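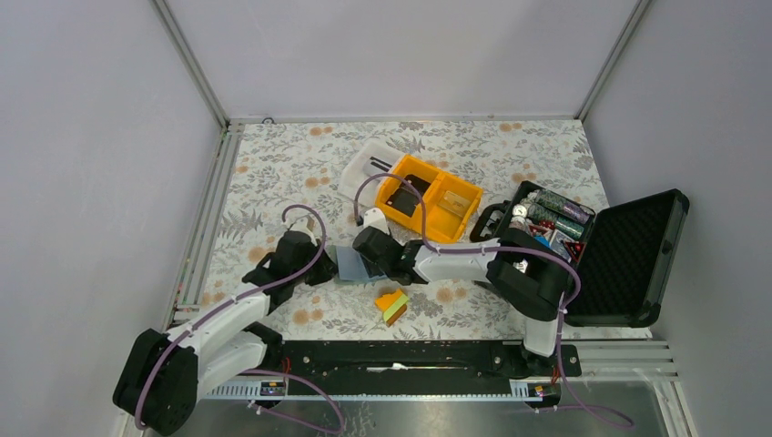
Print the Repeat Size on the Label

Anyone who has bought patterned sheet goods by the roll -- vinyl flooring, wallpaper, oilcloth, shelf liner -- has met the problem of the repeat. The repeat is the distance along the roll before the pattern starts over. It decides how much material is wasted when two lengths have to match at a seam. In most home stores it is not on the label.

I think it should be, in the same type size as the width, and I think the trade's reasons for leaving it off are weak.

Start with the arithmetic. Suppose a room needs three drops of wallpaper, each 96 inches long. With a plain paper the buyer needs 288 inches. With a straight-match pattern that repeats every 25 inches, each drop has to be cut at a multiple of the repeat, and the first multiple of 25 that covers 96 is 100. The buyer needs 300 inches. The loss is small. Now change the repeat to 36 inches. The first multiple that covers 96 is 108, and the total is 324. Change the ceiling height to 110 inches and the 36-inch pattern needs 144 per drop, or 432 inches to cover 330 inches of wall. Nearly a quarter of the paper goes in the trash. The price per roll is the same in every case.

A drop match makes things harder, as the pattern shifts by half a repeat from one strip to the next. Alternating cuts between two rolls can recover some of the waste, but only if the buyer knows the match type before cutting. That is usually missing from the label as well.

I heard three objections to labeling when I raised this with people who sell the stuff.

The first is that customers do not understand the term. Itziar Robles, who ran the flooring counter at Postside for years and now estimates jobs on her own, told me that shoppers asked her about it constantly without using the word. They asked why the calculator said four rolls and the installer said six. A term that explains a two-roll gap is worth a line of print. Customers learned what R-value meant once it appeared on insulation.

The second is that the figure varies. Printed vinyl stretches slightly under tension, and paper grows when it takes up paste, so the measured repeat on the wall will differ from the one on the cylinder. True, but the width varies too, and every label gives the width. State a nominal figure and a tolerance. My own measurements on a roll of Tokarz sheet vinyl put the repeat within an eighth of an inch over the full length, which is well inside what an installer can work with at a seam.

The third is that the information is available on request. In practice this means it is in a binder, or in a data sheet on the manufacturer's site filed under an item code that does not match the one on the shelf tag. I looked up a Buvura border paper sold locally as pattern 1038. The data sheet listed it as 463. Both numbers were correct in somebody's system. The repeat was on page 2 of the sheet, in metric, under a heading for print process.

There is a fourth reason that no seller gave me, and I mention it with some caution. Waste is revenue. A store that sells six rolls where the customer expected four has sold two more rolls. I do not believe anyone designed it this way. I do believe it lowers the urgency of fixing it.

The cost of the change is close to nothing. Labels are redrawn whenever a line is updated. The figure is already known, since the print cylinder cannot be made without it: its circumference sets the repeat. Digital printing has loosened that link, and repeats are getting longer as a result. A shopper who could once assume something near two feet can no longer assume anything.

Bovis, a small importer of shelf and drawer papers, has printed both the repeat and the match type on its sleeves since it began selling by the yard. The text reads "Repeat 18 in., straight match" and takes up less room than the recycling mark. Their return desk, they tell me, sees few people who bought short.

Until the rest follow, the workable method is to carry a tape measure, unroll the sample, pick one distinct motif and measure to the next identical one. Check a second motif, as large florals often reuse a single bloom inside the repeat and will give a false short reading. Then divide the drop length by the repeat, round up, and multiply back.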